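How Students in Asbridge Store Winter Clothes
Valentina Rivadeneira
December 1, 2018

For this project I asked 80 students about the clothes they keep in a shared bedroom. I wanted to know how much they really wear in the cold months.

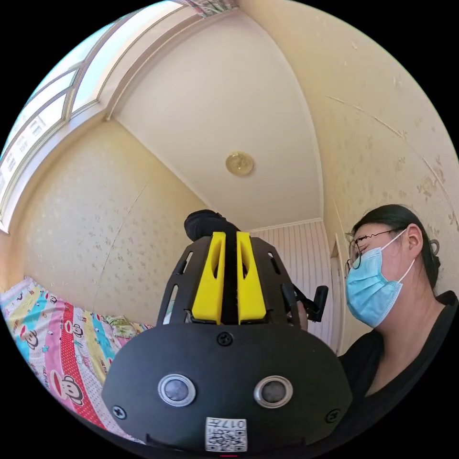 Each student filled in a short form in November. Together they wrote down 1,615 pieces of clothing. Many answered that they did not use half of them — mostly coats and formal clothes. Only eight students had given something away during the year. 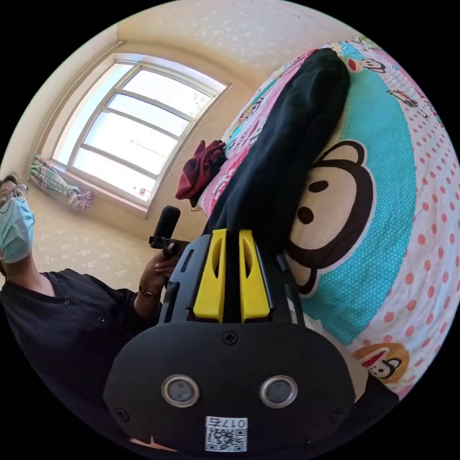

Figure 2. A long black garment.

Three forms were not complete, so I did not use them for the last table.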